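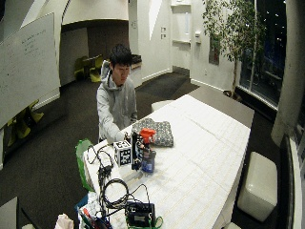
**Old vinegar cleaner ate the shine off my kitchen counter, can I get it back?**

Posted by Anjani Kwok

Hi all! So I moved into my place in June and the counters were the thing I loved most about it. Pale stone, very smooth, you could see the window in them. The listing said marble and my landlord says "some kind of marble", so let's go with marble.

I've been making my own spray the way my mom always did, half white vinegar and half water with a bit of orange peel in it. I used it every night after dinner for months. Last week I had the lamp on low and saw that the whole stretch between the sink and the stove has gone dull. It's not dirty, I've washed it with everything I own. It feels a tiny bit rough if I drag a fingernail over it. The part under the toaster is still shiny, so now there's a perfect toaster-shaped patch to remind me what I did.

I have since read that vinegar and marble don't get along (thanks, Mom). What I can't work out is whether this is fixable by a normal person at home. A local outfit called Riquelme quoted me $878 to refinish the run by the sink, and they'd want two days in the kitchen. I also found a polishing powder called Skaken at the hardware store for a lot less, but the tub says "for light etching" and I don't know if mine is light.

Also, what do people spray on stone every day? I cook a lot, and there's turmeric and lemon in nearly everything.

**Flynn Kingi**

Baking soda paste. Leave it on overnight and buff it off in the morning. Worked on my mother-in-law's table.

**Danica Zupan**

Oh, I feel for you, I did the exact same thing with a bathroom vanity. Mine was lemon cleaner and it took me a year to notice!

I'd skip the baking soda, sorry Flynn. It's good for pulling an oily stain out of stone, but this isn't a stain. The acid has dissolved a very thin layer off the surface, so there's nothing in there to draw out. What you need is to polish the stone itself back to smooth.

First find out how bad it is. Wipe the counter, dry it, turn off the ceiling light and put a flashlight flat on the counter so the beam skims across. If it's only cloudy, you're probably in powder territory. If you can see edges or little pits, or you can really feel it with your fingertip, then powder alone will leave you annoyed. You said it's a tiny bit rough, which makes me think you're somewhere in the middle.

If I were you I'd try the powder on one small spot before spending the big money. Pick somewhere boring, like the back corner behind the dish rack. I haven't used Skaken but they mostly go the same way:

1. Clean the spot with plain dish soap and water, rinse, dry.
2. Put down a teaspoon of powder and enough water to make it like thin yogurt.
3. Rub in small circles with a damp white cloth or a felt pad, pressing fairly hard, for as long as the tub tells you. Your arm will complain.
4. Wipe it up before it dries, rinse twice, dry, and look at it with the flashlight again.

If the spot comes up nearly as glossy as the toaster patch, carry on, one section per evening. If it's better but still hazy, the next thing is diamond hand pads. They come in grits and you work up from coarse to fine. I went to 2000 and then finished with powder, and my vanity looks great unless you know where to look. It did eat a whole weekend, and I was doing a surface the size of a tea tray. A full counter by hand is a lot, so that may be the point where you call Riquelme back.

Wear gloves, some of those powders have an acid in them (I know, I know). Keep it off the faucet and don't leave it sitting. And don't start in the middle of the counter where you'll see it every morning – ask me how I know.

For every day I just use warm water with a small squirt of mild dish soap, then a second cloth with only water, then a dry one. If you like a spray bottle, any cleaner that says pH neutral and safe for marble is fine. Turmeric and lemon are going to be a fight whatever you do. Use a big cutting board and wipe spills right away. A sealer will help with the turmeric, because it slows down staining, but it won't stop lemon from etching.

**Adom Fiadzo**

Danica's answer is the one to follow. Two things to add.

You're renting? Talk to the landlord before you put a diamond pad anywhere near that counter. Send an email so it's in writing. I rented a place in the Drotden building with a stone counter and the lease had a whole paragraph on "abrasive treatment". Dull might be treated as wear. Sanded is a different conversation.

Second, check that it's marble at all. "Some kind of marble" could be a few things. Put one drop of your vinegar on a hidden bit, maybe inside the sink cutout if there's a raw edge, and watch it closely. Fizzing means marble or limestone. If nothing happens at all, stop and find out what it is before you buy anything, a cultured marble top has a clear coat on it and polishing powder is the wrong stuff.

**Anjani Kwok**

It fizzed! Emailed the landlord tonight, and I'm trying the corner by the dish rack if he says yes. Thank you both, and Flynn, I'll keep the baking soda for the olive oil ring next to the stove.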